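**Repeats, running order and the Saturday block**

Members who follow the children's and family television strand will have seen that Dudura has moved its archive sitcoms out of the weekday teatime slot. The older school comedies now run as a single block on Saturday, starting at 7 a.m., with two episodes of each series shown back to back. The weekday slot has gone to *Zokeo*, the animated serial, which is being stripped across five days.

Merle Ormsby has compared the new listings with the original transmission order. Her log covers 1,312 episodes across the archive titles and records production number, first broadcast position and current repeat position. In 38 cases the repeat order follows production number, so some storylines are shown out of sequence. The most obvious case is *Stevex High*, where the lead character changes schools three episodes before the one in which she sits the entrance test. The first broadcast had these the other way round.

The differences in running time are smaller but more widespread. Episodes made for a slot with one advert break are now shown with two. The second break has been placed at the nearest scene change, and the closing tag scene is often dropped to make up the time. Florencio Ortuño checked his off-air recordings against the current versions and found that the tag is missing from every *Stevex High* episode in the first series. The second series is intact up to the Christmas special, which has lost its opening recap as well.

Rangi Cartwright wrote to Dudura on the group's behalf in July. The reply confirmed that the files supplied to the channel are numbered by production order and that the schedule is built from those numbers. It did not say whether the order would be corrected – the question has been put again, with Merle's list attached.

The log is kept as a spreadsheet, with one sheet per series. Corrections should give the series title, the episode title and the source used, whether a printed listing or a dated recording. Entries based on memory alone are held on a separate sheet until a second source is found. Jolene Prendergast is handling additions for the Thakur co-productions, where episode titles differ between territories.
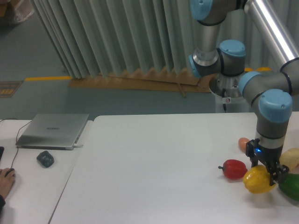

*Robot arm above a white tabletop.*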